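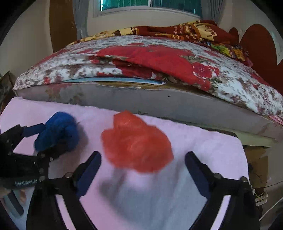
The spare room problem

A reader in Sinwood wrote in to ask how long she has to keep her spare room nice for guests who come twice a year. I have been thinking about this since November, when my brother-in-law slept in ours and told us over breakfast that the bed was "fine for what it is." He had two helpings of eggs after that, so I don't think he was in much pain.

Some background. We moved to the house on Gounder Street with a plan for the small bedroom. It would have a good bed, a lamp that worked, and a drawer left empty for other people's socks. I bought a carafe. I had read somewhere that guests like a carafe. In eleven years one guest has used it, and she put her earrings in it.

The drawer lasted until the first tax season. The closet went next, to winter coats, then to coats we didn't like but had paid for. The bed stayed clear longest, mostly out of shame, and then it became the place where laundry goes to think things over. When someone calls to say they are coming, the laundry moves to our own bed, and when they leave it moves back. I believe there is a pillowcase in there that has made this trip every year and has never been on a pillow.

My friend Mattes Schmieder has solved the whole business by not having a spare room. He owns an air mattress, which he keeps in the trunk of his car, and he inflates it in front of you while asking about your drive. The pump is so loud that you have to shout your answers. Guests at Mattes's house stay one night. He says this is a coincidence.

At the other end is Jhair Bedoya, who runs the frame shop in Prikitz and whose guest room I would move into tomorrow. He irons the sheets. There is a card on the nightstand with the Wi-Fi password written out in ink, and a second card explaining the shower. I stayed there two nights and came home dissatisfied with my own life. When I asked him how he kept it up, he said he shuts the door and doesn't go in. I said what about the things that don't have anywhere else to live. He looked at me as if I had asked where he kept his wolves.

So, for our reader in Sinwood, a few findings.

Do the arithmetic before you feel guilty. My last gas and electric bill told me, without being asked, that our house has 2,862 square feet, which is wrong, but it did start me wondering what we were paying to heat a room for a man who comes at Thanksgiving and sleeps in his jacket anyway. If you get four nights of guests a year, the room is off duty for the rest of it. A hotel would have turned it into a gym by now.

Give the room a second job and admit to it. Ours was "the office" for a while, until we noticed that no one had ever done any work there. Sewing is good. So is gift wrap, and so is the slow sorting of a parent's photographs, which takes years and can be stopped at any point. Whatever you choose, choose one. The trouble with our room was that it had nine jobs and was doing all of them badly, like my first boss.

Buy a decent mattress cover and stop there. I spent a whole evening reading about toppers. There were 1,000 reviews of the one I wanted, and the people writing them were either in love or in court. We got a plain cover and an extra blanket. My brother-in-law has been told that this is what the bed is, and that it will go on being what it is.

Put a wastebasket in there. Every guest I have ever had has come down the stairs holding a tissue and looking for permission.

Leave somewhere to open a suitcase. A chair won't do it, whatever you tell yourself. We bought a folding luggage rack at the church sale in Flositz for less than the price of a sandwich, and people have been more pleased with it than with any meal I have cooked them. My aunt asked to take it home. She was joking, but she had it folded when she said it.

Skip the decorative pillows. They go on the floor at ten at night, your guest worries about them until morning, and then he puts them back in the wrong order and apologizes.

As for keeping it nice all year, I no longer try. We keep it an hour from nice. That's the standard we settled on after some discussion, and it means anything on the bed has to be something one person can carry out in one hour without sitting down to read it. The boxes of letters failed this test at once and have gone to the attic. The exercise bike failed too. It is still in there, but we hang a towel on it and call it a towel rack, and one visitor complimented us on how sturdy it was.

I should also report that the carafe is now in the kitchen and holds wooden spoons. It looks very well there.

If you have a spare room rule that has survived contact with real relatives, send it in and we'll print the best ones next month. Rules about in-laws should be kept to a paragraph. We had a man write four pages on the subject of his wife's cousin and the thermostat, and while I agreed with every word, we do have to leave room for the recipe.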